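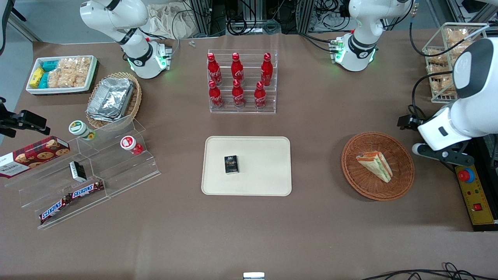
Hodton, March

Tags: Hosting & Parties > Snacks > Small Spaces

How do I set up a snack table so people don't all bunch up in one spot?

I'm having 20 people over for my sister's going-away thing and my living room is tiny. Last time I put everything on the one table against the wall and it turned into a traffic jam, with folks reaching over each other for chips and somebody's sleeve in the dip (mine). I've got one decent table, a kitchen counter that's sort of usable, and a couple of folding trays. I'd like to keep drinks and food together if I can, because the kitchen is where I'll be running around like a maniac. Budget is small. Any ideas?

pirnlow_porch

Split the drinks off! I know you said together, but trust me on this one. Drinks are what people come back for all night, and they stand there while they open them. Put the drinks on the counter end closest to the living room and you'll still have most of the kitchen to yourself. Then pull the table away from the wall so people can get at both sides. Even 2 feet helps, I couldn't believe the difference at our block party.

For anything in a wrapper, use baskets. Bowls are fine, but a basket is lighter to carry around when you want to top things up, and you can shove them all in a closet after.

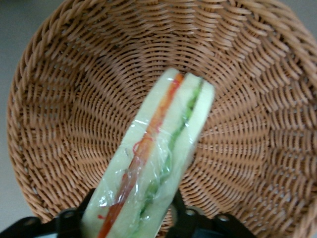
Oh, and line them with a napkin or a dish towel if you're putting out anything crumbly like pretzels or rolls. I skipped that once and was picking salt out of the weave with a toothpick for a week. I get mine at the thrift store in Clarka, usually 99 cents each, and they've always got a stack by the door.

Last thing, put the plates at one end only. People figure out which way the line goes without you having to say a word.

Bhatt_at_home

Agree with most of that, but I'd leave the drinks on the table and use one of those stepped stands so they go up and not out. Saves a ton of room. Keep the extras in a cooler underneath and refill every so often. I do six kinds of snack, tops. Any more and people stand there deciding.

crumbs4days

just use the folding trays, one by the couch and one by the door. worked for us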